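Bamell Cable Station Museum: Frequently Asked Questions

Opening and admission

When is the station open?
The instrument room and the battery room are open from May to October, 10 a.m. to 4 p.m., every day except Thursday. The cable hut at Sesemby Cove is reached on foot from the station and is unlocked during the same hours. In winter the site opens by arrangement only.

Is there a charge?
Admission to the grounds and the cable hut is free. A ticket is required for the instrument room. Tickets are sold at the front desk and are valid for the whole day, including re-entry.

Can I reach the cable hut with a wheelchair or stroller?
The first section of the trail is packed gravel and level. Beyond the footbridge the surface changes to beach cobble, and wheels are not practical. The hut can be viewed from the footbridge platform.

History of the station

Why was Bamell chosen as a landing site?
Surveyors wanted a cove with a sandy approach, little anchor traffic and no drifting ice grounding in the shallows. The deeper harbour at Nyarko was rejected after its bottom was found to be ledge rock, which abrades cable armour. Sesemby Cove met the requirements on all points except road access, and supplies came by coastal boat until the branch road was finished.

How long was the cable?
The section landed here ran 152 nautical miles to the next relay point. It was laid in a single season and spliced offshore.

What was the cable made of?
The conductor was stranded copper insulated with gutta-percha, wrapped in tarred jute and armoured with iron wire. Shore-end cable was armoured more heavily than the deep-sea type to resist surf and anchors. Cut samples of both types are mounted beside the front desk and may be handled.

How many people worked here?
At its peak the station employed 35 operators, clerks and mechanics. Operators worked in 3 shifts. Most single men boarded in the staff house, which still stands and is now used for overnight stays.

Staying in the staff house

What do the rooms provide?
Each room has a bed, a chair, a lamp and an electric heater. The washroom and kitchen are shared. Towels are supplied; soap is not. Quiet hours begin at 10 p.m.
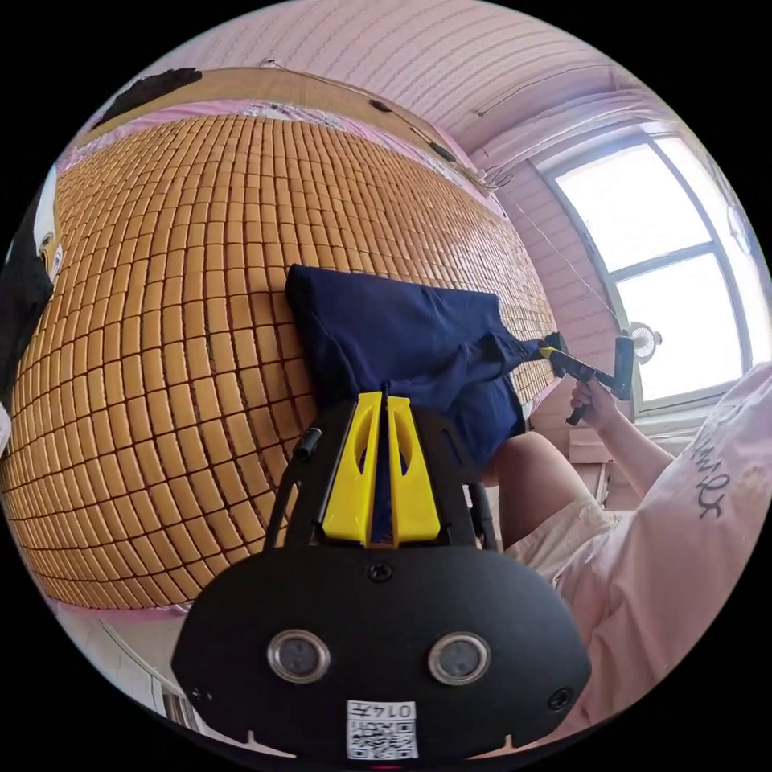 How do I book a room?
Bookings are taken by telephone or at the front desk. A deposit of one night is charged at booking and is refundable up to 10 days before arrival. The station does not use third-party booking sites.

Archives and research

Are the message logs available?
The surviving logbooks can be consulted in the reading room. They record the time, direction and word count of each message. The text of private messages was not kept. Requests go to the archivist, Fiifi Opoku, and should state the ledger series and the years required.

My grandfather was an operator at Bamell. Do you hold staff records?
Payroll ledgers are incomplete. The early volumes were lost in an office fire, and a later series was transferred to the Ultico company archive when the station changed hands. Surnames in the remaining volumes have been indexed by Booker Tillman, and the index can be searched at the desk free of charge.

May I photograph documents?
Yes, without flash. Bound volumes must stay on the foam supports. Permission is required before any image is published, and the form is available in the reading room.

Is the cable still in place?
Part of the shore end is visible below the hut at low tide. The offshore portion was abandoned on the seabed. Please do not cut, lift or remove any of the exposed armour wire.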